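Household Notes: Putting Fruit Away

Parveen Gilani's item on bread storage in the February issue brought in 44 letters and messages, and most of them asked the same thing about fruit. What follows covers fruit carried home in a thin film bag and what to do with it in the first hour.

Film bags. The ordinary translucent shopping bag is light and strong along its length but holds moisture. Left tied, it also holds the ethylene given off by ripening fruit. Bananas and pears both produce a fair amount of it, and each will bring the other on. If the bag has to stay in use overnight, open the neck fully and lay it on its side or spread it flat, with the fruit in a single layer. A bag hung from a hook puts the whole load on whatever is at the bottom.

Order of unpacking. Take out the item on top first, then the soft ones, then citrus. Mandarins and oranges tolerate pressure better than a ripe pear does, so they can wait. Lift a banana from the middle of its curve. Pulling on the stem splits the skin at the neck, and the split browns within a day.

Green tips. A banana still green at the end can stay at room temperature, away from the window. Zeeshan Janjua kept a batch at 18 degrees in the Mengal Road kitchen and found that the green had gone by the third morning. Fruit without any green should be eaten or moved. The refrigerator darkens the skin but does little to the flesh.

Plates. Cut pieces and whole fruit should be kept apart. Put the plate towards the back of the table, out of the way of the bag, and leave the front clear for sorting. A plate with a slight rim is better than a flat one. Anything cut should be covered and chilled if it is not going to be eaten soon.

Bag on the table, with a plate at the back; banana and other fruit in the open bag.
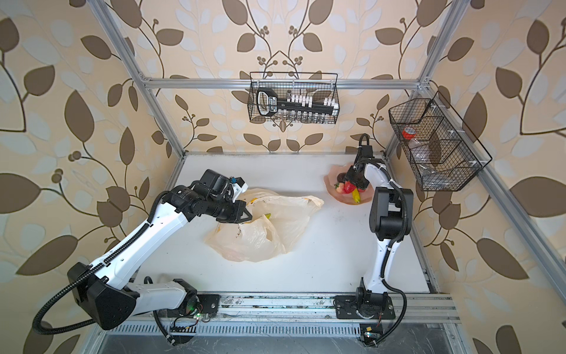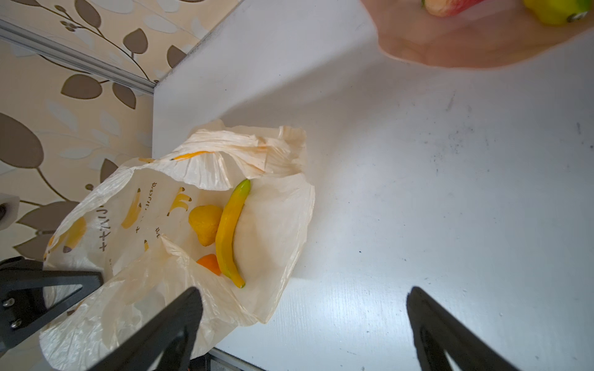
Weights. Farzana Hayat asked how much a thin bag will carry before the handles stretch. We loaded one from the Watwood market stall in steps of 200 grams. The handles began to narrow at 1398 grams and did not recover when the load came off. Other bags will differ, and a printed one is not necessarily thicker than a plain one.

Re-use. Turn the bag inside out, wipe it with a damp cloth and let it dry completely before folding. Fruit stains on the film are mostly harmless but seldom come off — keep stained bags for peelings. Bags with a split seam go in the soft plastics collection.

Corrections and further measurements to Shazia Minhas, who is collecting them for the item on root vegetables.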